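Play Kitchen Gallery

June 2018

The play kitchen at the Flodville toy library was set up in April in the back half of the reading room. It can be used during opening hours by any family with a card, and single pieces can be borrowed for two weeks, up to 6 at a time. The list now runs to 382 pieces, most of them food, crockery and pans. Larger items stay in the room.

Pieces are wiped down at closing time and put back in the marked tubs. Please hand in anything cracked at the desk.

The food tubs are sorted by kind, with fruit in one and bottles and jars in another. Plates are on the low shelf beside the door.

Click on a picture for the larger size.

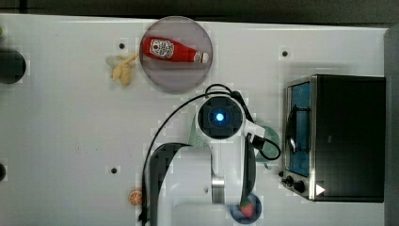 Ketchup bottle on a round plate, with toy bananas, an orange slice and the black toaster oven.

Back to all galleries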